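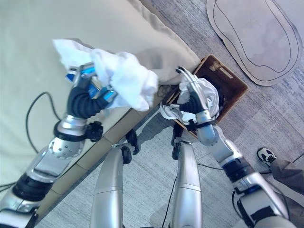
White cloth in hand

TV & Entertainment > Reality TV > Graridum Dance Off

Thread: Judges' save should be scrapped before the final

dunne_ciaran wrote:
Three weeks running the couple with the lowest public vote has stayed in because the panel used the save. I don't mind a save early in the season when people are still learning their footwork, but by week eight the viewers have made up their minds. Rochelle Tautahi got 12 points less than the pair who went home on Sunday and she's through again.

I have nothing against her. She was good on the breakfast program and she seems a decent sort. But if my vote counts for nothing I'd like my 50 cents back.

kerbside_kate wrote:
She was marked down for a lift that the pair before her also did and got away with. Look at the replay. If the scoring had been consistent she wouldn't have needed saving.

Also it isn't the lowest public vote. They have never published the public vote. You're going off the order they read the names out, and the host has said that order is random.

dunne_ciaran wrote:
The host said "no particular order". I'll believe that when the favourite gets read out last.

Mladenović fan wrote:
Agree with the first post. Mladenović has choreographed every routine Tautahi has been praised for and he'd have made anyone look good. Put him with the footballer and the footballer wins.
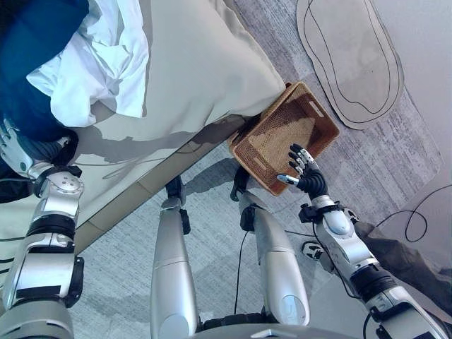

Posted by: Dymphna C.
Member since January | Posts: 388

I went to the taping at the Collthorpe theatre last month so I can add a bit. Audience was roughly 1,000 and we were there from lunch until well after dark. What you see at home is heavily trimmed. The judges talked for a long time before the save and most of that discussion was about musicality, which they hardly showed. The one on the end wanted the other couple and was outvoted.

The free parking they advertise is a 20 minute walk away and the kiosk closes before the second half. Take a jumper.

kerbside_kate wrote:
Thanks Dymphna. Did they do the group number in one go?

Dymphna C. wrote:
No, they did it again after a break. One of the lights was playing up. The second go was tidier but I liked the first one better.

old_mate_pete wrote:
I stopped voting when they moved it onto the Drulska app. You have to make an account and then it signs you out during the ad break. My wife got one vote in all night. If they want to know what the public thinks they should bring back the phone line.

dunne_ciaran wrote:
The app has been fine for me. Update it.

old_mate_pete wrote:
It is updated.
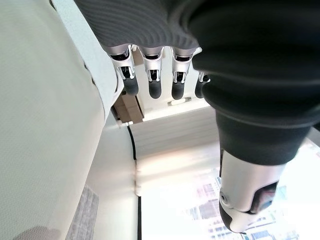 Fingers, close up

tully_b wrote:
The save is in the rules on the program's website and was there before the first episode. It runs until the semi and then stops, so the final is public vote only. I can't see the problem. Without it you get the most famous person winning every year, and we had that with the weather presenter.

Mladenović fan wrote:
The weather presenter was robbed of a perfect score in the quickstep and I won't hear otherwise.

kerbside_kate wrote:
She was out of time for half of it.

tully_b wrote:
Her frame was good, the timing wasn't. Anyway, does anyone know if the semi is still two dances each? The guide only has it down for an hour.

Dymphna C. wrote:
Two each. They told us at the taping. The second is a style they've already done, picked by the partner.

dunne_ciaran wrote:
Then I expect we'll be getting that rumba again.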